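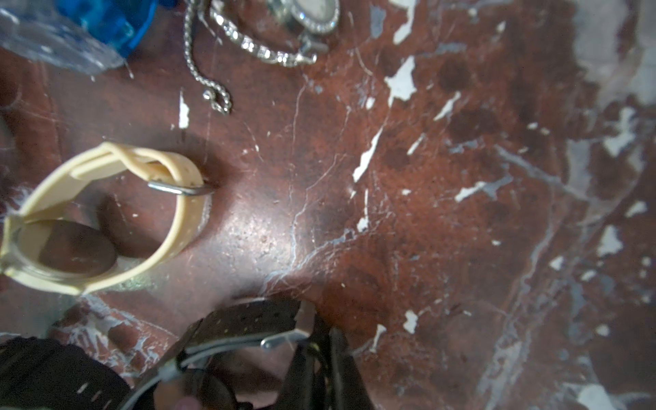
16 min read

4. Perception on Patterned Surfaces

4.1 Setting

The Sarkix planner described in Section 3 expects a list of grasp candidates, each with a pose, a width, and a score. On plain matte tabletops the list is short and mostly correct. On polished stone it is long and mostly wrong. Veins, chips and glare all produce edges at the same scale as a strap or a chain, and the depth signal close to a shiny surface is too weak to reject them. This section describes the changes we made to the candidate generator so that the planner could work on reddish-brown marble with small watch parts and loose straps.

All images used here come from the small camera at the gripper. We did not use an overhead view. The close view gives enough pixels on a buckle or a clasp, but parts of the gripper and its cable are always near the bottom of the image and have to be masked. The mask for the fingers is computed from the joint readings. The cable is harder, as it bends with the wrist, and we cover it with a mask learned from empty-gripper motions.

4.2 Surface model

Before each run the arm moves over the bare surface and records a set of views. Temitz, our mapping tool, joins these into a single flat texture and stores it with the camera pose of each view. At run time the stored texture is warped into the current view and compared with what the camera sees. A pixel is marked as foreground if it differs in color after a local brightness correction.

The brightness correction matters more than we expected. Glare moves with the camera, so a bright patch in the stored texture will not line up with the bright patch in the live view. An early version without the correction placed candidates on the glare in nearly every run. White chips in the stone caused fewer problems, because they stay fixed and are removed by the comparison as long as the pose is accurate. When the pose drifts, each chip leaves a thin double outline. We drop outlines narrower than the expected drift, at the cost of losing some fine chain.

4.3 Items in contact

Figure 4 shows a typical working view. The gripper holds a dark brown textured leather strap while other items, among them a cream-colored perforated strap and a watch with a rhinestone-studded bracelet, remain on the marble. Two points in this view affect the software.

First, the held strap has to be removed from the foreground. Otherwise the planner treats it as a new target. We track the held item from the moment the fingers close and subtract its outline, grown by a small margin. The margin also hides anything directly behind the strap, so no candidate is accepted in that area until the gripper has moved.

Second, clear plastic has no color of its own. The comparison picks up reflections and the thin shadow it casts, and the result is a set of broken pieces. Kereama, the grouping step, joins pieces that share a closed boundary and labels the group as uncertain. The planner may push an uncertain group but may not grasp it. The same rule covers round transparent cases or lenses.

Looped straps are handled separately. A grasp across the middle of a loop closes on nothing, so the generator finds the hole and places candidates on the band itself, with a preference for the side away from the buckle.

4.4 Labels

Khanyisile Shezi and Bronwyn Pirihi labeled 803 views by hand. Each view was labeled by both, and disagreements were settled by looking at the neighboring views in the same run. Most disagreements concerned where a chain ended and its shadow began. Views with strong motion blur were kept in the set and flagged.

Figure 4. View from the gripper camera during work on marble. A leather strap is held between the fingers; further items lie on the stone.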